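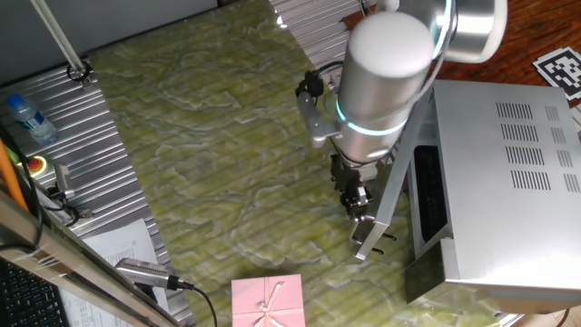 Semeniuk objected to the first draft of these rules on the ground that a stop button is of little use if the operator has to look for it, and asked that its place be fixed in writing before anything else was. Her objection set the order of this section. We treat the layout of the station first, then the conduct of a session, then the records that have to be kept.

Figure 2. Work station with the arm over the table and the oven door open. The emergency stop is the red button in the yellow housing on the left side of the frame.

4.1 Layout of the station

The rules apply to any bench on which a single arm handles household appliances with hinged doors. Each bench has one emergency stop, mounted on or next to the aluminum border of the table, on the side away from the appliance. The operator must be able to press it while seated at the keyboard, without reaching across the table or under the arm. Draft 1 allowed the stop to be placed anywhere within arm's length. Under that wording, two benches at the Tultton site passed inspection with the button behind the appliance, and the wording was withdrawn.

Loose items on the border are a separate matter. Draft 1 banned them outright, and the ban was ignored at every site. The current text permits papers, hand tools and closed drink bottles on the border, provided that none stands between the operator's chair and the stop. Open cups are not permitted at any point on the bench. Vlachopoulos would have kept the full ban; his reasons are given in Appendix B.

Cables that run along the arm must be fixed at each joint with enough slack for the full range of motion. Slack is checked with the arm at both ends of its range, at reduced speed, after any change to the wrist or to a camera bracket.

4.2 Appliances with doors

An open door changes the free space of the arm more than any other part of the setup. In the Lernadar logs, 126 of the 786 protective stops were traced to contact with a door or its handle. Most of these took place on the way out, after the gripper had released the handle and the planner was still using the closed-door model.

We therefore require the following. The state of the door (open, closed, or unknown) is written to the planner before each motion that enters the door's swing. If the state is unknown, the arm holds its position and the operator sets the state by hand. The gripper may wait beside an open door, but it may not be parked there at the end of a session. Ovens and toaster ovens are disconnected from power during all door trials. Where a trial calls for heat, it falls under Section 6 and needs a second person at the bench.

The appliance itself must not slide. A rubber mat or a fixed stop behind the rear feet is sufficient for the units we tested. Clamping the housing is discouraged for thin sheet metal, as it bends the door frame and shifts the hinge line.

4.3 Objects and markers

Objects to be handled are placed on the table only after the arm has been homed. Light items such as gift boxes and cartons may be placed by hand with the arm in hold, if the gripper is stationary and the operator's other hand is free to reach the stop. Printed fiducial markers used for calibration are taped flat. Markers no longer in use are removed or turned face down, including those on the floor, as a stray marker in view can be matched in error. We saw this fault at Pluvirby in February, where it caused a table offset that went unnoticed for 2 sessions.

4.4 Records

Each session record states the bench, the operator, the appliance model, the door state at start and end, and every stop with its cause. The Vasilakis template is used at all sites without local changes. A record with a missing cause is returned to the operator and the session is not counted toward the 2000 door cycles required for release of a new controller version.

A stop pressed by mistake is recorded in the same way as any other. Sites that filtered out such stops reported lower rates, and their figures could not be compared with the rest. They are left out of Table 3.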